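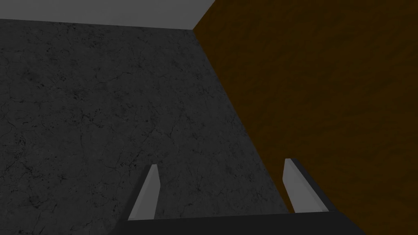 **Figure 3.** Pale gray and a gray that is nearly black.

### 4.2 Gray, and the many things it would prefer to be called

The pooled catalogs of Brekar, Steltby and Pluritz gave us 2,182 paint names. We had expected the grays to be the dull part of the work and had assigned them to January for that reason. They ran well into spring. Brekar alone sells a gray named after fog, one named after a harbor in fog, and one named after a harbor, presumably for customers who found the other two hard to see through.

We coded each name by what it asks the buyer to think of: weather, food, stone, cloth, animal, place, mood, or color. The last category was included for completeness. Among the grays it was the least used of the eight, and most of its entries came from Pluritz, whose trade line is sold by the bucket to people painting stairwells. The retail line carries several of the same mixes under names from the weather group. We compared the printed tint codes twice, expecting to find our own mistake, and found theirs.

Food names behave differently. A gray may be oatmeal, oyster or mushroom, but only while it is warm and light. Past a certain darkness all three firms stop feeding the customer and turn to stone. Slate is the favorite. Brekar also has a "Wet Slate," drier in the can than one might hope, and lighter on the card than its plain "Slate," which runs against everything we know about slate.

### 4.3 Strong colors

Reds and purples make up a small share of the catalogs and take up a large share of the adjectives. A gray is allowed to be "Pebble." A red must be "Reckless" or "Opera," and it is seldom offered for floors, where one suspects it would get the most honest use.

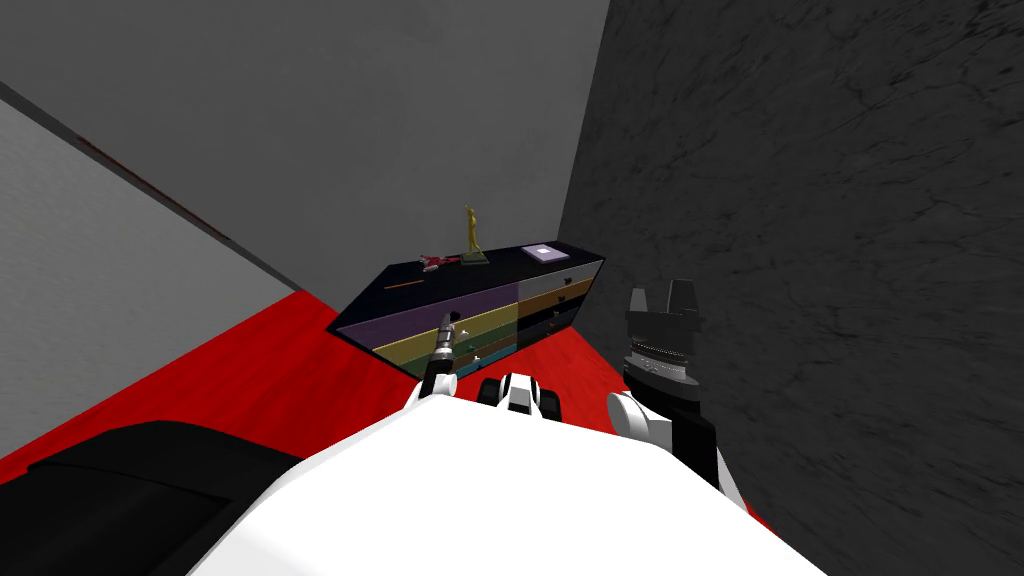 A reviewer of an earlier draft objected that we were treating the names as descriptions when they are plainly advertising, and that "a red called Opera isn't claiming to look like an opera any more than a car called after a horse is claiming to eat hay." We accept the point about the horse. Our claim is narrower: the name is often all a buyer has when ordering by phone, and Steltby's order desk takes calls from 10 in the morning. A person who asks for Opera should have some chance of getting red.

Purple fares worst. Buyers at the Võ store, shown unlabeled cards, mostly used the plain word, sometimes with "dark" in front of it. The catalogs hardly use the word at all. They offer fig, dusk, plum, cassis, velvet, and in one case "Aunt," which we coded under mood after 5 rounds of discussion and would now move to cloth. 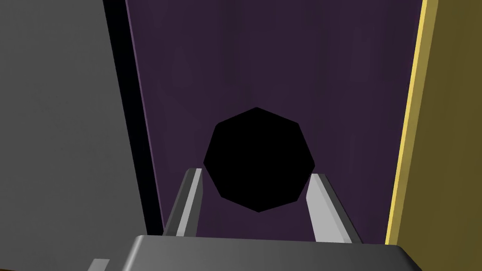
### 4.4 Limits of the coding

Some names fit more than one group. "Dove" is an animal to one coder and a soap to another. "Flint" is a stone, but also, for the coder who grew up there, a place. We allowed one group per name and settled ties by majority, so a few entries reflect who was in the room. Names in languages none of us reads well were left out of the counts and appear in the appendix with their tint codes only.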